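Laundry gripper fault went unlogged for weeks, Plistard concedes

1/20/24

Plistard has stopped work with its fabric-handling grippers at two sites after admitting that a fault in the jaw control let the tools keep squeezing when they should have let go. The company calls it a "hold release irregularity." People who fold laundry for a living might call it a machine that won't drop the shirt.

The fault dates back to July, according to a notice sent to customers this week. In a review of 1898 recorded grasps, Plistard found 17 in which the jaws stayed closed after the release command. The notice says no one was hurt. It also says the company had no reliable way of knowing about the problem until the review, and that makes the first statement harder to take at face value.

Plistard sells the two-jaw tool as a gentle option for clothes and bedding, the kind of soft, bunched-up material that robots have always been bad at. Its sales pages promise a grip that "knows when to stop." The notice puts the trouble down to a position sensor in the linkage. When cloth gathers between the pads, the sensor can read the jaw as already open, and the controller then ignores the command to open it.

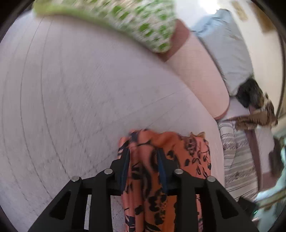
A stuck jaw sounds minor next to the usual industrial accident, and the force involved is small. But the tool is meant for use in bedrooms and care homes, near people who may not be quick to pull a sleeve free. Plistard's own manual tells users to keep fingers clear of the joints and then, two pages later, suggests easing jammed cloth out by hand. The notice withdraws that second piece of advice without saying why it was ever given.

The testing was done by Cetach, a contractor that also helped set up the tool's original control software. Plistard says this is normal and that Cetach's staff know the product best. That may be so. It still leaves the company that worked on the software deciding how serious the software's fault is. Asked whether an outside lab would repeat the tests, Plistard said it was "open to the idea."

Khumalo, a linen service with 471 of the grippers on order, said it had put delivery on hold and would wait for written results. Navau, which leases the tools to care homes, said it was still using its older stock under supervision. Plistard could not say whether the older units carry the same sensor.

A software fix is promised within weeks. It adds a timer that cuts power to the jaws if they have not opened after a release command. Cetach has run it through 713 grasps and reports no failures – a smaller set than the one that turned up the fault in the first place. Plistard did not say what fabrics were used, or how many of those grasps involved bunched cloth.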